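Felt table cover

A felt table cover is a sheet of pressed fabric laid over a table or desk to protect the surface, soften noise or give small objects something to grip. It is sold as a desk pad, a craft mat, a table felt or simply a cover, and the terms are used so loosely that they say little about what the buyer will get. Most covers sold today are made from synthetic fiber. Wool felt is also available and costs more.

Names and types

Sellers usually separate desk pads, which cover only the working area, from full covers, which reach or hang over the table edge. The line between the two is mostly a matter of marketing. The Lehner catalog of June 2020 listed 17 products as "full cover felts", of which 3 were large enough to cover the company's own standard meeting table. The rest would be called pads by anyone else.

Pieces cut at home or in the workshop form a third group. Felt does not fray when cut, so it can be trimmed with ordinary scissors and needs no hem. Many covers in daily use are leftovers from some other job and follow no particular outline.

Claimed benefits

Three claims appear in nearly all sales material: that felt protects the table, that it makes a room quieter, and that it helps people concentrate.

The first is fair as far as it goes. A layer of felt will stop a mug or a box of tools from scratching varnish. It will not stop liquid, which passes through thin felt and may sit underneath unnoticed. Covers with a rubber or plastic backing deal with this, although some backings have been reported to stick to lacquered tops in warm weather.

The second claim is weaker. Felt dulls the knock of an object being put down. Its effect on voices, chairs and footsteps is small, and a single table cover should not be expected to change how a room sounds. Drandard, which sells covers for shared offices, advertised a 61 percent drop in "desk noise" but did not say what was measured or how far away.

The third claim rests on almost nothing. Zenddale has promoted green and blue felts as calming colors for study rooms, citing a survey of 23 of its own customers. No comparison with a bare table was made.

Use with small objects

Pens and markers roll less on felt than on a smooth top, and this is probably the most useful thing about the material. The same grip makes felt a poor surface for writing on a single sheet of paper, since the pen pushes into it. An optical mouse may work on plain felt, but the results vary with the color and the pile, and many users put a mouse pad on top – an odd outcome for a product often sold as a replacement for one.
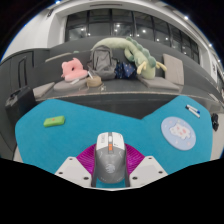 Turquoise felt on a tabletop, with an eraser, two whiteboard markers and a round mouse pad with a cat face. Photo: Gorkent image collection.

Erasers are a known nuisance. Rubber crumbs work their way into the fibers and have to be brushed or vacuumed out. Marker ink is worse, and the advice to remove it with alcohol tends to spread the stain on cheaper dyed felts.

Care

Loose dirt is removed with a brush or a lint roller. Wool felt should be kept out of the washing machine, where it shrinks. Makers of synthetic felt often describe it as washable, yet thin sheets can come out wavy and may never lie flat again. Fold lines from the packaging are a common complaint. Ironing through a damp cloth on low heat helps with some of them.

See also

Baize
Desk pad
Mouse pad
Tablecloth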